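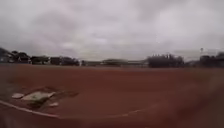 Notebook, feud tracker, October, 14:20

Back on the Nidwood / Paden business. For anyone joining late: two rappers, one former manager, a row over who owns a jacket design, and 321 posts between them that we have agreed to put in order by the end of the month. Fadime Gezer set up the sheet. I am filling it in, with tea.

Where we are. The first posts are simple enough. Nidwood puts up a picture of himself in the Bralteck jacket. Paden replies with one laughing face. Nidwood deletes the picture, puts it back with a longer caption, and then deletes the caption. I have logged this as four events. Till Engelhardt thinks it should be one event with a bad temper. We have left a comment in the cell and moved on.

Trouble starts at row 30. Paden's post about "a certain grown man" could be aimed at Nidwood or at the manager, both of whom are grown men as far as the record shows. Our rule so far has been that a target must be named, tagged, or pictured. By that rule most of the feud vanishes, as these people hardly ever name each other. They prefer "some folks" and "you know who you are". I have added a column called "probably" and am using it more than I would like.

14:55. Fadime has looked at "probably" and wants two grades of it. Fine. P1 means a fan account said so within the hour and the other side answered. P2 means one of us has a feeling. Row 30 is now P2. Sorry, row 30.

Times are a mess. The screenshots people sent in show the time on the phone of whoever took them, so Paden appears to answer an insult 6 hours before he gets it. I spent most of the morning admiring his foresight before I saw what was going on. All times to be changed to London time, old value kept in the notes column. DO NOT overwrite. (Till, this means the thing you did yesterday.)

Deleted posts: keep them if we have 2 separate copies, with different battery levels showing. One copy goes in the grey tab. The grey tab is now longer than some of the others and a good deal more entertaining, but it is not evidence of anything except that people own editing apps.

15:40. The Öztürkmen interview. Both camps quote it, and they quote different halves. Listened to the whole thing at normal speed, which I don't recommend. The line everyone uses, "he never paid for the studio", comes in the middle of a long answer about parking. Who "he" is depends on where you start the clip. Started from the top, it sounds to me like the manager's cousin, who has no part in any of this and seems to have had a good time staying out of it. Logged as P2, target unknown. Fadime to listen as well without reading my note first, so skip this paragraph please, Fadime.

16:10. Paden has just posted again. A single full stop. No tag, no picture. Already being called a reply by people with a lot of confidence. Row added, left blank.

To do:
Finish changing the times, rows 30 onward
Ask Till where the first version of the sheet went
Find the uncut Bralteck launch video, with sound
Decide whether unfollowing somebody is an event (Till says yes, I say only if they announce it)
Milk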